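The Drawer Full of Dead Cables

Every few years someone announces that the charger problem has been solved. I have heard it often enough to keep the old chargers.

The latest promise comes from Stemora, a small company with a big booth and a slogan about one cord for life. Its pitch is simple. You pay up front, you get a single cable with swappable tips, and when a tip wears out they mail you a new one. Arvid Sjögren, who runs sales there, told me the cable had been bent 1000 times in testing and came out fine. I asked how sharp the bend was. He said he would get back to me, and I am still waiting.

I don't doubt that the thing works. My trouble is with the "for life" part. Whose life? The warranty runs 14 pages, and on page nine it says that tips will be supplied for as long as the company considers it practical. I have owned shoes with a firmer commitment.
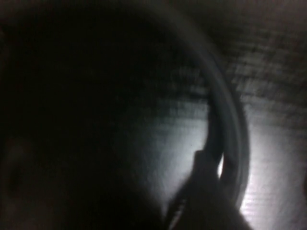 Borghild Dahlgren has repaired small electronics in Vullham since before most of these firms existed. She laughed when I read her that clause over the phone. Brulach made the same offer, she said, and when it stopped answering letters she was left with a box of connectors that fit nothing. She still has the box. Now and then a customer walks in with the matching cord and she makes their week.

Her own advice is dull. Buy a plain cable, a bit thicker than you think you need. Don't wrap it tight around your hand. Pull on the plug and leave the wire alone. When it fails near the end, and they nearly always fail near the end, a person with a soldering iron can often save it in less time than it takes to fill out a return form.

Fans of the Stemora plan say it will cut waste, and maybe it will. Nektarios Michailidis, who has written on packaging for years, is not so sure. Each tip he ordered came in its own padded envelope, inside a box, with a leaflet -- for a part the size of a fingernail.

I signed up for the trial anyway, in June 2019, and the cord has been fine so far. The old ones are staying in the drawer.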